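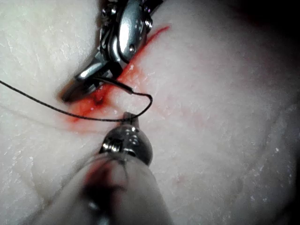

How do doctors sew up a cut?

If you graze your knee, your skin mends itself. A long or deep cut needs help, so a doctor may close it with stitches. The thread is called a suture. It is often dark, so that it shows up well against skin.

The doctor doesn't hold the needle in their fingers. They use a tool with small jaws, a bit like tweezers. The needle goes in on one side of the cut and comes out on the other. Then the thread is looped, knotted and pulled snug.

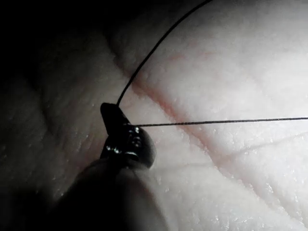 A knot that is too loose lets the cut open again. One that is too tight pinches the skin. Getting it right takes a lot of practice. Gualtiero Ferraro, a surgeon in Carkent, tied 2,000 practice knots before he stitched his first patient.

Some stitches melt away by themselves. Others are snipped and pulled out later, when the skin has joined up.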